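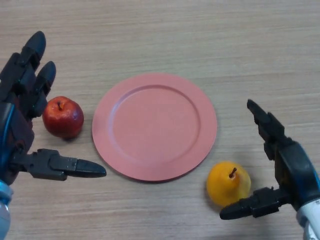

Equipment page maintained by Nahuel Ledesma, Lomley Robotics Club

Station 3: Two-Hand Tabletop Rig

Station 3 is the club's bench for the Fruit and Plate task in the September student round. It consists of two jointed hands on fixed-base arms, a head-height camera, and a control PC running Brirkovier, the club's own teleoperation and logging software. Teams of two or three book it by the hour.

Task objects are a red apple, a yellow pear, and a pink plate. A run starts with the plate empty and one piece of fruit on either side of it. Both pieces must be on the plate when the operator calls stop. The time limit is 80 seconds. A piece that leaves the table ends the run.

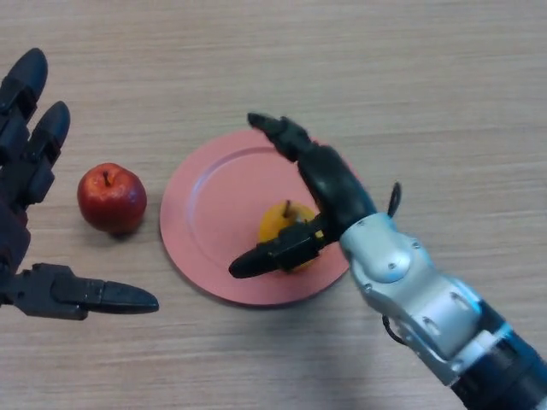
Grip settings are stored per hand and must be loaded before the arms are enabled. The default profile closes finger and thumb together at low speed and stops on motor current. Only one hand should be over the plate at a time: while the right hand has the yellow fruit between finger and thumb there, the left stays open by the apple. Teams writing their own sequence must keep this interlock. Estela Valdebenito reviews all changes to the interlock file.

Logging is automatic. The current training set holds 1311 runs, of which 783 passed review by Macarena Durán's group. Rejected runs are kept in a separate folder and may be used for failure analysis. Do not rename them.

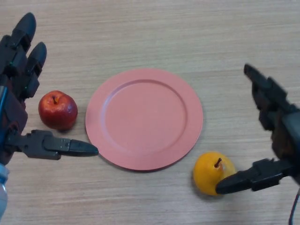
Right thumb in contact with the pear; plate empty.

Known issues
Thumb calibration on the right hand drifts after long sessions. Rerun the zero routine every 19 runs.
The Brirkovier viewer does not show the thumb angle in playback. Read it from the log file.

Booking: see Uriel Sosa. The station is closed on Sunday.

2 comments | 6 shares
Contact | © Lomley Robotics Club | Back to top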